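Why did the folding robot pinch the air?

A story about a small mistake in a robot's lessons

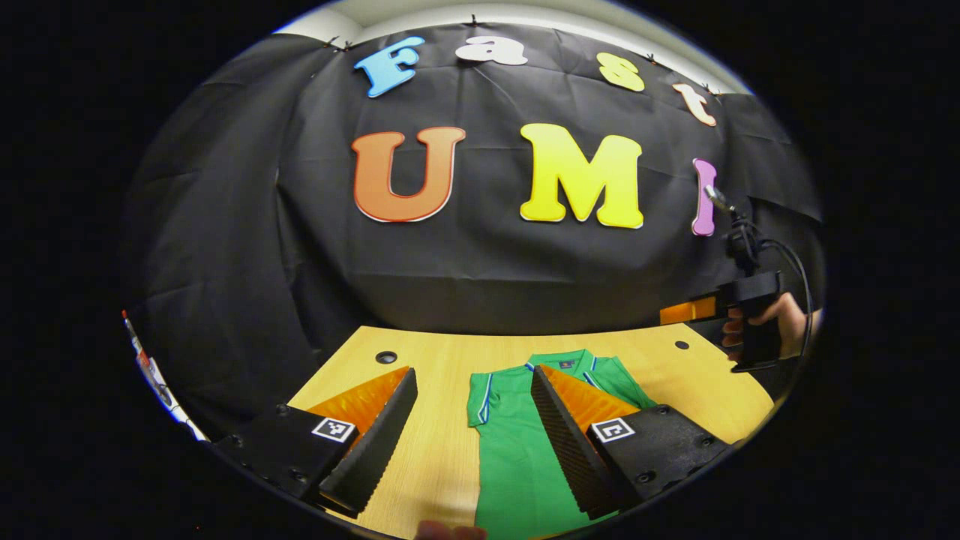

A green polo shirt, folded into a long strip, between two gripper fingers with orange inner sides. A person holds another gripper on the right.

Folding a shirt is a boring job for many children. For a robot it is a very difficult job. A shirt is soft, it changes its shape each time you touch it, and it can lie on a table in more ways than anybody could write down.

In this article we will tell you about a robot named Su, which works in a laundry in the town of Evville. Su had learned to fold shirts. Then one morning in March it began to do something strange. It moved its hand to the collar of the shirt, stopped a little above it, and closed its fingers on nothing. After that it lifted its hand very carefully and laid the nothing down on the other side of the table. It did this again and again, and the shirt stayed where it was.

What had happened to Su? To understand it, we must first look at how such a robot learns.

How a robot goes to school

You learned to tie your shoes by watching somebody and then trying with your own hands. Some robots learn in a similar way. People show them the work, and a computer looks for what is the same in all the showings.

But there is a problem. Your hand has five fingers and can bend in many places. The hand of a robot like Su has only two fingers, which open and close like kitchen tongs. If you fold a shirt with your own hands, the robot cannot copy you very well.

For this reason people use a tool. It is a gripper that you hold in your hand. It has two soft fingers at the front, and the robot has the same kind of fingers. Look at the black block on each finger in the picture. Do you see a little black and white square? This square is called a marker. Please remember the markers, they will be important later in our story.

On the tool there is also a camera. It looks forward over the fingers, and it has a very wide lens, so that it can see much of the table at one time. Such a lens makes straight things look bent. Find the back edge of the table in the picture. It makes a curve, like a hill.

While the person folds, the camera records everything. One folding is one lesson. For the work with shirts, the people at the Collevness workshop made 341 lessons. They folded shirts slowly and shirts quickly. They started with the collar on the left side and on the right side. All these lessons went into the computer, and it took 15 hours until the computer was finished with the learning.

What the markers are for

When the robot wants to pick up a shirt, it must know two things. Where should my hand be? And how wide should my fingers be open?

The computer finds the second answer in the recordings with the help of the markers. The camera sees the marker on the left finger and the marker on the right finger. If the markers are far from each other, the gripper is open. If they are close to each other, the gripper is closed. The computer measures this in each small picture of the film, and there are very many small pictures in one lesson.

You can try it at home. Stick a small piece of paper tape on your thumb and another on your pointing finger. Ask a friend to look only at the pieces of tape and to say "open" or "closed" when you move your fingers. Your friend will do it easily. Now pull your sleeve over one piece of tape. Your friend must guess.

The computer had to guess too, and this brings us to the fault.

Looking for the fault

When Su began to pinch the air, the people in the laundry did the right thing first. They pressed the red button. A big red button is fixed beside each robot in this laundry, and when somebody presses it, the robot stops moving at once. Only after this they walked up to the table.

Was Su broken? They checked the motors, and the motors were good. They cleaned the lens of the camera. They tried a blue shirt and a gray shirt and a towel. With the towel, Su worked well! With the shirts it pinched the air.

Then somebody had the idea to ask what was different from the day before. There was one thing. In the night, Su had received new lessons. The workshop had made 15 extra recordings with long-sleeved shirts and had put them together with the old ones. The people sat down and watched the new recordings from beginning to end. It was not exciting, as you can imagine. But in the fourth one they saw it.

A sleeve had fallen over the gripper and was lying on one of the markers. The camera could not see the black and white square any more. The computer did not say "I do not know how wide the fingers are." It kept the last number that it had, and this number meant "almost closed." So in the lesson it seemed that the person came to the collar with the fingers already together.

The same thing had happened in many of the new recordings, because long sleeves are long and they fall on everything.

From these lessons Su learned a wrong rule. The rule was: close the fingers before you arrive at the collar. Su followed this rule very exactly. A robot does not feel that its fingers are empty, unless people build a sensor for it, and Su did not have one.

Is this dangerous?

A robot that carries air across a table is more funny than dangerous. But the people did not laugh for long. A gripper that closes at the wrong moment can catch something else, for example the finger of a person who wants to help with the shirt. Motors are strong and they do not get tired. For this reason there are rules in the laundry, and they are good rules for each place where a robot works:

Stop the robot before you put your hand on its table.
Tie back long hair and do not wear loose scarves.
Keep cables away from the moving parts. A cable can hang on something and pull.
If the robot does a thing that you did not expect, press the button first and think after.

The last rule is hard for curious people. They want to see what comes next. But you can start the robot again as many times as you like.

How it was repaired

First the new lessons were taken out, and Su went back to the old ones. On the same afternoon it folded shirts again, a little slowly, but well.

Then the people changed the way of making lessons. Now, when a marker is hidden, the computer must write "unknown" and must not use the old number. If the marker is hidden for too long, the lesson goes into a special folder with the name "look at me," and a person must watch it. The folder was full on the first day. There were also recordings in it which had a different trouble. In one of them the lamp made a bright spot on the marker, so the camera saw only white.

The person with the gripper also learned something. Before each lesson with long sleeves, the sleeves are now laid flat and away from the path of the hand.

After the repair the robot had a test. It had to fold shirts all day while a person stood beside the red button. Nothing was pinched except cloth. One shirt fell on the floor, but it was a very slippery one, and people drop this shirt too.

Small dictionary

Gripper: the hand of a robot. Many grippers have two fingers.
Marker: a little square with a pattern that a camera can find easily.
Lens: the curved glass at the front of a camera.
Sensor: a part that feels or measures something, for example light, heat or pressure.
Fault: something that does not work as it should.

Questions to think about

Su worked well with the towel. Can you explain why the towel was not a problem?

What would you teach a robot to fold first, a sock or a T-shirt? Try both with two kitchen tongs before you decide. Ask an adult which tongs you may take.

Su has a neighbor in the laundry, a robot named Usley, which puts hangers on a rail. Usley did not get the new lessons. What do you think, did it have the same fault?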